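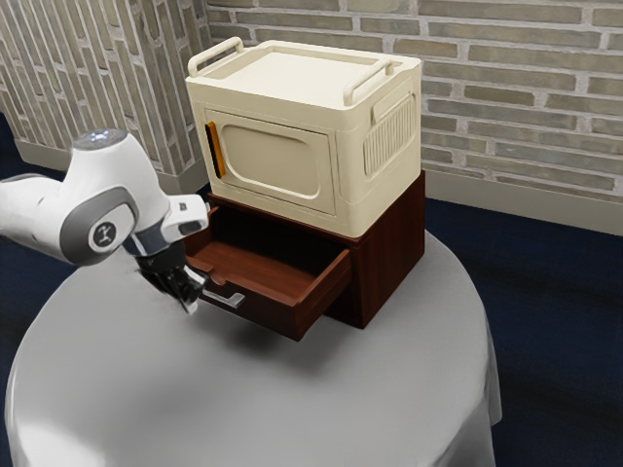 この投書箱は、誰が投書したか分かってしまいませんか。

投書口と回収扉は別の面にあり、鍵も別々です。用紙に記名欄はなく、通し番号も印刷していません。筆跡まではお守りできませんので、字に特徴のある方は定規をお使いください。

Clovau 内部通報用投書箱(官公庁・議会事務局向け)

監査の季節になると急にお問い合わせが増える、Birkbyの定番品です。回収扉は二本鍵式で、監査担当と人事担当がそろわないと開きません。お二人の仲が悪い庁舎ほど、安全性は高まります。

仕様
鍵:2種、各1本(合鍵の作製は公印のある申請書が必要)
付属用紙:50枚
封印シール:10枚、剥がすと跡が残ります
設置:壁掛け、据え置き兼用
保証:7年(おおむね首長の任期より長めです)

色は灰と紺。金色のご要望を毎年いただきますが、予算書で説明のつく色に限っております。

別売の回収記録簿「Flerer」は、開箱の日時と立会人を書き込む11列の帳票です。「該当なし」のゴム印は付属しません。

旧型Ankrahをお使いの庁舎へ:交換用の錠は8月で販売を終えます。鍵を総務課長の引き出しに保管されている場合は、この機会に保管場所もご検討ください。

価格は見積書にてご案内します。相見積もり用の書式も同封いたします。

2月5日(木)更新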